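Wäscheklammern sortieren

Am Montag habe ich endlich die Klammern gemacht. Seit dem Umzug nach Losville lagen sie überall: im Flur, in der Besteckschublade, in Jackentaschen. Einen Klammerbeutel hatte ich mal, der ist beim Packen verschwunden.

Ich wollte keinen neuen Beutel kaufen. In der alten Wohnung hing er an der Leine und wurde bei Regen jedes Mal nass, danach hatten die Metallfedern Rost und die Federn haben Flecken auf die Hemdkragen gemacht. Jetzt nehme ich flache Körbe. Meine Körbe sind vom Markt in Horkby, einer war als Brotkorb gedacht. Im Laden bei Livura gab es ähnliche mit Deckel, aber einen Deckel brauche ich dafür nicht. Den macht man zweimal zu und dann nie wieder.

Vorgehen: zuerst alle Klammern auf ein dunkles Tuch legen. Auf dunklem Stoff sieht man Risse im Kunststoff besser als auf der hellen Arbeitsplatte. Dann jede einmal zusammendrücken. Was knackt oder schief schließt, kommt weg. Nach Farbe sortiere ich nicht mehr, das habe ich einen Sommer lang gemacht und beim Aufhängen dann doch die nächstbeste genommen.

Die Holzklammern habe ich getrennt gelassen. Die bleiben in der Küche, für Mehltüten und Haferflocken. Für draußen nehme ich nur Kunststoff, auch wenn er nach ein paar Jahren in der Sonne spröde wird. Eine Packung von Abugri habe ich jetzt im dritten Jahr, davon sind 5 Stück gebrochen. Damit kann ich leben.

Geschirrständer und Teller können beim Sortieren stehen bleiben, so viel Platz braucht man nicht.

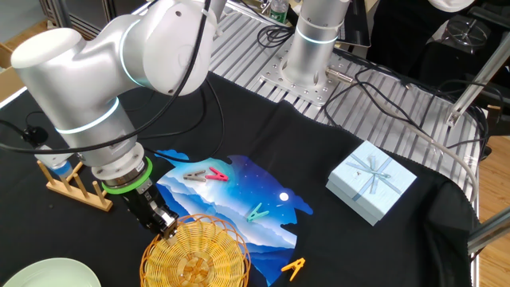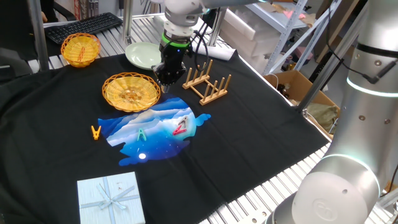
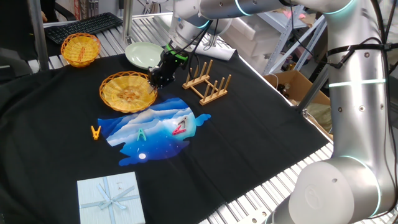 Klammern auf dem Tuch mit dem Nachthimmel, dazu Korb, Teller und Geschirrständer.

Kann man Körbe aus Flechtwerk auch draußen stehen lassen?

Unter einem Dach geht das im Sommer, auf dem offenen Balkon würde ich es lassen. Das Geflecht zieht Feuchtigkeit und wird mit der Zeit grau, bei mir hat ein Korb außerdem am Boden Stockflecken bekommen. Ich trage ihn mit der Wäsche raus und nehme ihn danach wieder mit rein. Wenn er doch mal nass wird, stelle ich ihn umgedreht auf zwei Leisten, bis er durchgetrocknet ist. Auf die Heizung gehört er nicht, da werden die Ränder brüchig.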